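Subject: Re: [limdale-kitchen] Marmalade that won't set

Wendell Castellanos wrote in January:
> Mine is still runny after 60 minutes on the boil.
> Do I start over, or can it be saved?

Oh Wendell, please don't throw it out! Tip it all back in the pot, add the juice of 4 lemons and keep it at a good rolling boil till it hits 105 on the Celsius side of your thermometer. My aunt swore by a cold saucer too, and I still do both (belt and suspenders, I guess).
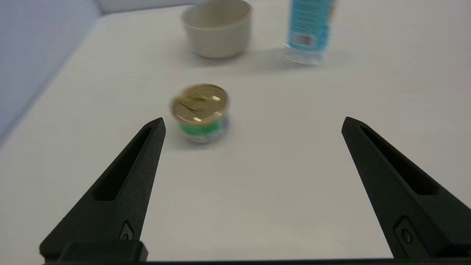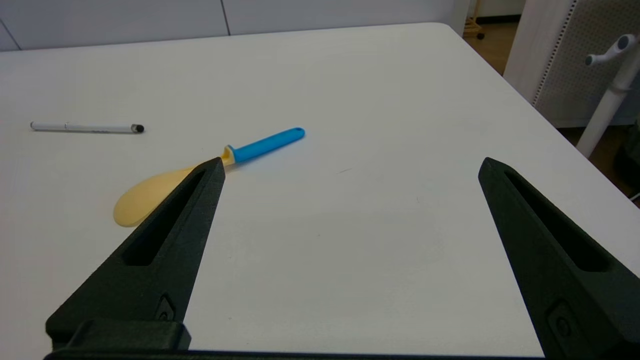 Second one: the blue-handled spoon, and the pen

If it tastes too sharp after all that lemon, stir in roughly 300 grams more sugar, but do it off the heat and let it melt before you boil again. And save me a jar, would you? I'll trade you one of my plum.

Warmly, from the Wimard end of the valley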